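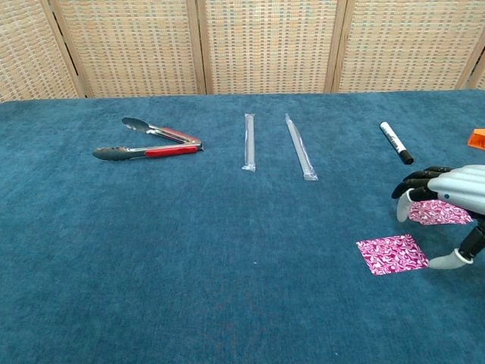
Tongs with a bit of red on the handles, the kind I use for turning.

How to grill eggplant for a smoky salad

2020-07-05

I've been making this salad for years now, and it changes a little every time depending on what's in the crisper, so please don't feel you have to follow me to the letter! My old neighbour in Drinthorpe, Boonsong Rattanakul, taught me the eggplant part over the back fence, and the dressing is more or less his as well, though he'd use a lot more chilli than I do.

You'll want two long eggplants if you can get them (the skinny purple ones cook through much more evenly than the big fat ones). Prick them all over with a fork. I forgot this once and spent the next morning scrubbing the barbecue hood.

Get the barbecue good and hot, then lay the eggplants straight on the bars. Leave them alone for a few minutes before you turn them, and keep turning until the skin is black all the way round and they've gone properly floppy in the middle. Mine take roughly 14 minutes. Lift them from underneath near the end, as they do like to fall apart.

Pop them in a bowl with a plate on top for 8 minutes, then peel off the skin with your fingers. Don't rinse them, or you'll lose the smoky flavour. A few black flecks are fine.

For the dressing, stir together two tablespoons of lime juice, one of fish sauce, a teaspoon of palm sugar and as much chopped chilli as your household will put up with. Tear the eggplant into strips, pour the dressing over while it's warm, and scatter with sliced shallot, mint and a halved boiled egg or two.

It keeps overnight in the fridge, but add fresh mint.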